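Week 2 notes: how to read a secondhand price

Hi all, these are my notes from last session, tidied up a bit for anyone who missed it (and for those of you who told me my handwriting on the board looks like spilled noodles). The topic was pricing used goods, and mostly I want you to leave this course able to look at a thing and say a number out loud without blushing.

We started with the gap between what something cost and what it's worth now. People mix these up constantly! I did it myself when I cleared out my aunt's place in Wallham. I kept telling buyers what she'd paid, and they kept nodding politely and walking off. What a buyer cares about is what the next-closest thing would cost them today, plus how much trouble it is to go and get it.

So, the word to learn is "comparable." A comparable is a sale that already happened, for an item close to yours, in a place where your buyers might also shop. An asking price isn't a comparable. Anyone can ask. I once saw a jacket listed for 604 dollars for most of a year, and all that told me was that nobody wanted it at 604 dollars. 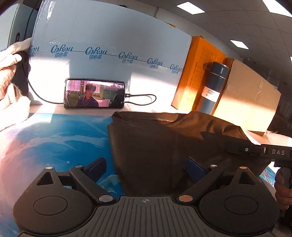 Course notes: Soft goods and accessories

Bags, pouches, scarves, blankets and so on get their own section, mostly on account of condition. With a chair you can say "one leg wobbles" and everyone knows what you mean. With a soft bag, creasing might be wear to one buyer and character to the next. Write down what you can check: does the closure work, are the seams holding, does it smell of anything. And if you aren't sure it's leather, don't write leather. "Leather-like" is a perfectly good phrase and it'll save you a refund.

Cormac Rafferty asked whether you should clean things first, and I said yes, gently, and we argued about it for a good while. My rule is that I'll wipe and air anything, but I won't use a product I haven't tried on a hidden spot. Cormac thinks I'm leaving money on the table. He may be right, he sells a lot more coats than I do.

Then we did bundling. You've got a handful of small textile things that would each bring in pocket change, and the listing and the packing eat up the whole profit. Put them together! Buyers like a bundle when the pieces go together somehow, by size or color or use. They don't like it when one nice piece is dragging the leftovers along behind it, and they can always tell.
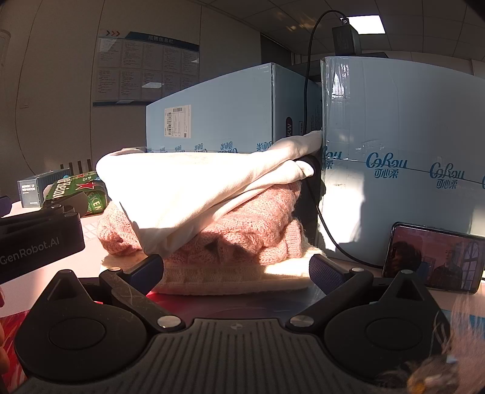

Reading time: 2 minutes

Last bit, fees. Work out your fees before you pick the price. If you're selling at a stall like the one at Omberg, the table costs the same whether you sell one scarf or a carload, so you want volume. If you're selling one at a time by mail, postage is what gets you, and heavy cheap things are hardly ever worth the walk to the post office.

For next time, please do exercise 11 in the packet (the one with the coat and the three offers) and bring one item from home you'd be willing to part with. We'll price it together. Room 2530 again, same door as before.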